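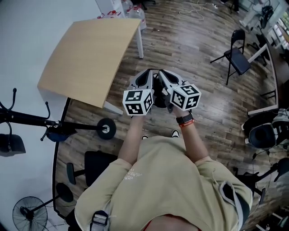 ## Session 2: Reading a room before you touch it

Hi all. These are my notes from the second session of the home and studio organizing course, cleaned up a bit so they make sense if you missed it. Bring a pencil next time, because we draw floor plans and I always run out.

We spent most of the hour on one idea, which I call the floor pass. Before you open a single drawer, stand in one spot and look down. Floors tell you more than shelves do! Shelves are where people put things on purpose, and floors collect everything that hasn't been decided yet.

### The floor pass

Start with anything lying down that was made to stand up. A coat rack on its side is my favorite example. It takes up three times the space, the hooks stick out right at ankle height, and you can't hang a thing on it. Stand it up or move it out before you do anything else.

Then cables. A loose white coil on a wood-look floor is easy to miss when you're carrying a box, so pick it up first, wrap it, tie it, and label it with what it belongs to. If you can't name what it belongs to, it goes in the "ask" tray (see Session 1).

Water jugs are trickier. They're heavy when full, so people leave them wherever they first set them down. Clear plastic ones with caps can stay near a cabinet as long as the doors still open all the way – test the doors, please, don't eyeball it. Amancay Escobar asked if jugs could live on a table instead. You can do it, but I'd keep the tabletop free while you're sorting.

### Tables and chairs

A light wooden table with slim white legs is a gift in a small room. You can see the floor under it, and it doesn't feel bulky. Use it as your sorting surface and clear it again at the end of every session, even if you plan to be back in the morning.

Office chairs I roll out to the hallway while I work. Fidel Figueroa disagrees with me on this (he likes a chair to sit and sort papers in) and we went back and forth for a good while. Try it both ways at home and see.

### Floors and shoes

Wear closed shoes. Plank floors get slick with dust once you start shifting furniture, and I've dropped enough lamp bases to feel strongly about toes. If the planks run diagonally, as they sometimes do, draw them that way on your plan. It helps you keep your angles straight when you mark where the table goes.

### For next time

- Read the Filtley handout, pages 2 to 7.
- Draw one room at home from above, including everything on the floor.
- Write 400 to 500 words on what you'd move first and where it would go.
- Pick up a label roll if you can. I use Bamari, but any kind that peels off clean is fine.

Drafts go in the Prekby folder, same as before.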